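An afternoon at the Zimesow open day, mostly spent with grippers

I'd been meaning to get out to Zimesow for ages, and when the June open day came up I finally put my name down for the one o'clock tour. It's a plain grey building behind a tile warehouse, and I drove past it twice. Parking is free though, and there was decent coffee inside the door, so I forgave them pretty quickly!

The ground floor was all talks and posters, which I skimmed. I'm a hobby arm builder (small ones, at home, mostly held together with zip ties) and I'd come for the upstairs benches, where they let you see grippers and cameras working on everyday bits and pieces. The bench I ended up glued to was the key ring one. It's a two-armed setup, and the question of the day was which fingers cope best with thin, shiny, annoying metal things.

The yellow fingers are the ones I'd really come for. They're chunky and full of little pockets, with black along the outer sides, and after years of hard printed jaws at home I was keen to see them on something as mean as a split ring.
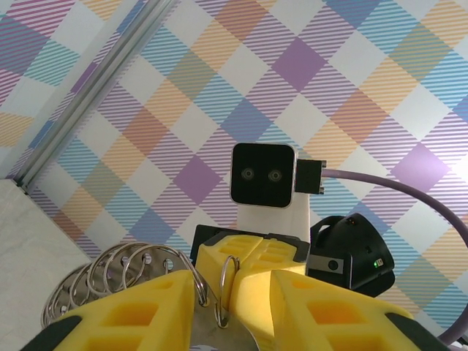

I'd just fitted a set of hard Flakarent jaws to my own arm before the trip, and I already know how those go with wire: great if you land dead on, hopeless if you're a hair off, and then the ring pings under the fridge. A bit of give forgives sloppy aiming, and my aiming is always sloppy. The trade-off is that you lose some feel for where the thing sits once you've got it, and I had a good long chat with the people at the next bench about whether a better camera makes up for that. They reckoned mostly yes. I reckon it depends on the lighting, because bare steel under bright lamps drives my cheap webcam bonkers.

Cameras

The twin-lens camera head sits on a white post right up over the gripper, so it's a short hop from lens to fingertips. I liked that a lot. My own camera is on a gooseneck clamped to the desk, and every time I bump the table I have to calibrate again (152 times so far, according to my logbook, and yes I keep a logbook). The cable on theirs plugs in with a proper connector at the side, too, and I've been meaning to copy that since my last one worked itself loose.

Stamped tags are a good thing to practise on, by the way. You get holes, flat faces and numbers all in the one bunch, and the rings slide over each other in ways you'd never bother to model. I've since ordered a bag of blanks.
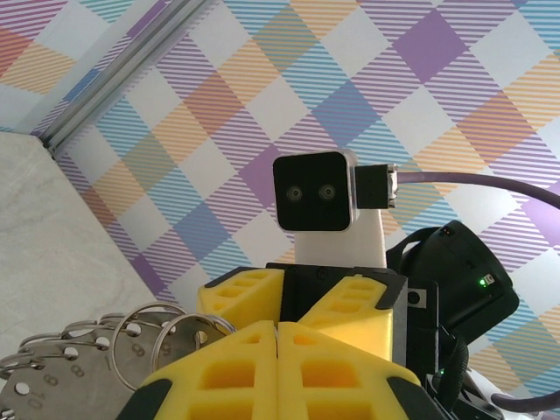

Arms and controllers

Both arms hang off one aluminium extrusion along the near edge, with black mounting plates under them, and I took more notes on that than on anything else all day. Mine are on separate boards and they drift apart whenever I look away. One common rail would sort that out in an evening, and I've got nearly 2 metres of extrusion sitting in the shed doing nothing.

Downstairs again, I had a go on a Jillico controller and then a Kermani one, five minutes on each. The Jillico has lovely smooth knobs and a menu I couldn't make head or tail of. The Kermani felt cheap in the hand but I was jogging an arm about within a minute, and I'd buy that one if I had to choose tomorrow. Neither had prices out, so take that with a grain of salt.

I also went back up for a second look at the two-arm bench before the last tour left, this time to follow the cable runs. The purple cable goes up in big generous loops by the wrists, much more slack than I ever leave, and I suspect I've been strangling mine.

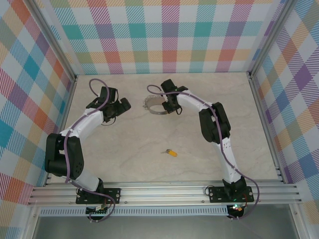
Would soft fingers be worth fitting to a small hobby arm?

I think they would, if you mostly pick up odd shapes and don't mind a bit of slop. For slotting parts into tight holes I'd stay with hard jaws, and I'd sort out the camera mount before spending money on either.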